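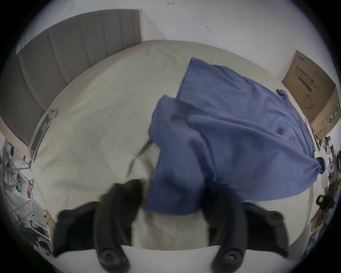
*Blue garment over the bed, pale sheet underneath*

Subject: Re: [maltholm-kitchen] Slow cooker or pressure cooker for beans?

Dear Gerasimos, dear all,

thank you for the long answer. I put my remarks under your text.

> On the slow cooker: mine is a Zirnia, I have had it for nine years. For
> chickpeas I soak overnight, then eight hours on low. They come out whole
> and soft. My sister says a pressure cooker does the same in 39 minutes
> but I never believed her.
>
> Gerasimos Triantafyllou

Your sister is right, I think, at least for chickpeas. I borrowed the Özkan pressure cooker from Nesrin Oral and tried it three times in May. With soaked chickpeas 39 minutes is even too long, the skins came away and I made hummus from them. Next time I will stop at 25.

For white beans I still prefer the slow way. I use 200 g dry beans, one onion, a spoon of tomato paste, and water two fingers over the beans. Salt only at the end – I know that Shireen does not agree with this, and she may be correct.

One question about red kidney beans. The booklet of the Nernen slow cooker says they must boil hard for ten minutes in a normal pot before they go in. Does everybody do this? I do it, but Aslı Coşkun wrote here last winter that she uses tinned ones and so avoids the matter.

About the price: the Özkan costs 125 in the shop near the station and 122 if you order it, but then you must pay the delivery, so please go to the shop. The rubber ring is sold separately and you should ask for it at the same time. I had to go back for mine.

Gerasimos, could you send again the recipe with the celery and carrots? The file did not open on my computer – plain text in the message would be best.

With kind regards,
Ayten Sarıgül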